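The Long Life of the Kitchen Table

The first thing the finishers at Jendent do with an old table is turn it upside down. The top will have been sanded, painted, stained and stripped again over the years, but few people ever touch the underside. Pencil marks from the original maker may still be there, along with chewing gum, a child's crayon drawing and the ghost of a moving company sticker.

Jendent takes up the ground floor of a former shoe warehouse on Katsaros Street. It repaired 262 tables last year, most of them kitchen tables, and most of them worth less on the open market than the cost of the work. Customers know this when they bring them in. The shop writes it on the estimate.

A basic job runs $400. For that, the joints are taken apart, cleaned and glued again, the top is scraped and sanded, and the owner picks between oil and a hard clear coat. Oil is easier to patch at home. The clear coat stands up to spilled juice and hot pans a little better, but once it is broken the water gets under it and the whole top has to be done over. The shop does more oil than it used to.

Loose legs are the most common complaint. People tend to blame the screws and tighten them until the wood strips. The trouble is usually in the corner blocks, the small wedges that tie each leg to the frame under the top. A dry winter shrinks them, the glue lets go, and the table starts to rock at dinner. November is when the calls pick up, as the heat goes on and families start counting chairs for the holidays.

Solid wood moves with the seasons, and a good table is built to let it. The top is held down by clips or slotted screws that allow it to widen in summer and shrink back in winter. When someone fixes it down hard with glue or brackets, the top has nowhere to go and it splits along the grain. The shop sees this most often in tables that were repaired once before by a handy relative.

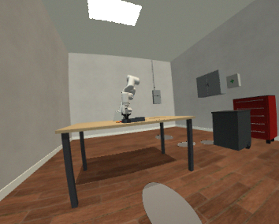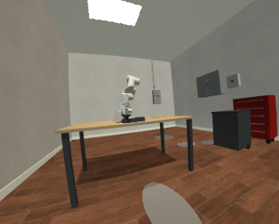 Light wood tops and brown plank floors, a pairing that has been around for years.

Color is where owners and finishers disagree. For a long time the request was for dark: walnut stain, cherry stain, anything to make pine look like something it was not. Now people want pale. They bring in brown tables and ask for the bare wood they have seen in magazines, and the shop has to explain that old oak will not go back to the shade it was when it was cut. Light has been working on it the whole time. Bleach can take it part of the way, though it leaves the surface thirsty and a bit gray, and some owners end up asking for the brown back.

Across town, Radent works the other end of the business. It makes new tables, 20 at a time, in three sizes. The best seller is a plain one called the Pesis, with square legs and a top you can unbolt and flip over when the first side wears out. It was drawn up after the firm asked past buyers what they would change. Few of them mentioned looks. They wanted to get the table through a narrow door, and they wanted it to stop wobbling.

The Pesis comes apart with one wrench, which is taped inside the frame where it will not get lost in a drawer. Each corner has a threaded foot for uneven floors. The firm keeps spare feet for every table it has sold, and mails them out for the price of the stamp.

Both shops give the same advice on daily care, and it is short. Wipe spills when they happen. Use a damp cloth, then a dry one. Keep the table away from the radiator if there is any room to move it. Skip the spray polish, which leaves a film that makes later repairs harder. If it is an oiled top, give it a thin coat twice a year and wipe off everything the wood has not taken in after 20 minutes, and lay the rags flat outside to dry, since oily rags left in a heap can catch fire.

Jendent is booked through the holidays and will take new work again after that. Bring the leaves if the table has them, and any screws that have fallen out.

December 2019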